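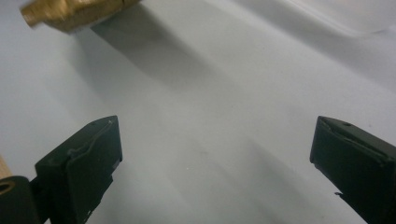

FOR IMMEDIATE RELEASE

Dumthorpe Garage Takes Its Rebuilt 1972 Coupe Back to the Plundcombe Hillclimb

ISALGATE, Jul 25, 2026 – I'm Suqin Jin, I own Dumthorpe Garage, and I'm very happy to tell you we're going back up the hill! The green coupe is running again, it has a new gearbox in it, and we've sent in our entry for the Plundcombe Hillclimb in the Historic Sports class.

If you were at the spring practice in March you probably saw us leave early. I had a great first run (a personal best, thank you very much) and on the second one I went for third gear at the hairpin and got a noise like a drawer full of forks. I coasted back down with the window open so I could hear how bad it was. It was bad. Third gear had lost most of its teeth and those teeth had gone for a tour of everything else in the case.

We'd been running the stock four-speed all this time, and I'd been telling everybody it was plenty strong. It's a sweet little gearbox on the street. With the cams and carburetors we have on that engine now, I was asking a lot of it, and I knew it, and I kept putting it off.

So we started over. The car now has a Baloyi five-speed with straight-cut gears, and fitting it was a bigger job than I'd planned on. The tunnel had to be cut and raised. The driveshaft came out too long and went back to be shortened. The shifter ended up 3 inches behind where my hand wants it to be, and we made a bent lever to bring it forward again. I went through two bad versions of that lever before I got one that clears the dash in fourth. The clutch is new too, and the release bearing, and the rear mount, which we found cracked once we had the old box on the floor.

What a difference, though! Second and third are much closer together now, so the engine stays up where it pulls between the hairpin and the stone bridge. On the old box I'd come out of there waiting on the revs and talking to the car. It's loud – straight-cut gears whine, and my neighbors have been very patient – but I've stopped noticing it except on the overrun.

We put 900 miles on it before I'd sign the entry form. Some of that was highway, a lot of it was the back road out to the reservoir, and the rest was at a test day where I practiced starts until the clutch smelled. The oil came out clean at the first change and I'll drain it once more before the event. 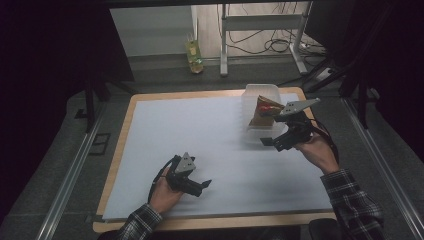 Two hand-held grippers over the white board.

While I have your attention, there's more news from the shop. All that measuring and cutting left us with a good set of patterns, so we're now taking bookings for the same conversion on customer cars. We'll do the tunnel work, the crossmember, the driveshaft and the lever. You can bring your own gearbox or we'll order one for you. A deposit of $1000 holds your place, and I'd love to look at the car in person before we agree on anything, because no two of these old shells are the same underneath. If yours has been hit, or has had a floor put in by somebody's cousin, please just tell me. I've seen worse and I own one of them.

We can also rebuild the stock four-speed if that suits you better. Plenty of people only want a quiet car for weekend drives, and I'll say so if I think you're about to spend money you don't need to.

On the hillclimb itself: there are 40 cars in the historic classes this year and we're in the middle of the running order. I'll be driving both days. Come find us in the lower paddock, next to the scrutineering tent. The hood will be up between runs and kids are welcome to sit in the car (shoes wiped, please, I just did the carpets).

Dumthorpe Garage is an independent repair and race preparation shop in Isalgate. We work on older sports cars and the occasional pickup.

Press contact: Suqin Jin, owner, Dumthorpe Garage, Isalgate. Photos of the car and the gearbox installation are available on request. Calls are best before lunch – after that I'm usually under something.

###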